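Setting Out the Tea Things: project report, Keltham foundation group

My project was about how people lay out a tea table, and whether it changes which cake they reach for first. I know, I know, it sounds like an excuse to play with toy cakes (my tutor did raise an eyebrow!), but I really wanted to find out.

I started in December with a short questionnaire and got 79 replies, which was loads more than I'd hoped for. Most people said they'd pile everything on one plate and put the mugs wherever there was room. So that became my first layout: sweets together on a metal tray, mugs towards the back, and a leafy autumn sort of cloth left rumpled behind.

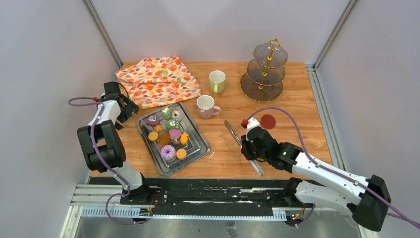 Doesn't the cloth belong under the tray, was the first thing Sindine asked at my halfway talk, and would anyone choose differently if it were? Fair point, so I added a second layout with the cloth spread flat and the tray on top. I asked 50 people to choose from each.

The doughnut won both times. The croissant did a bit better on the flat cloth, though I wouldn't read much into it. Next time I'd start the talking earlier and write the questionnaire later, as two of my questions asked the same thing.

Comments

Tatlı: I'd have gone for the purple heart. Did anyone?

Brirdale: Lovely read, more cake projects please!

Recent projects
Folding napkins against the clock
What goes in a packed lunch
Shelf order in a shared kitchen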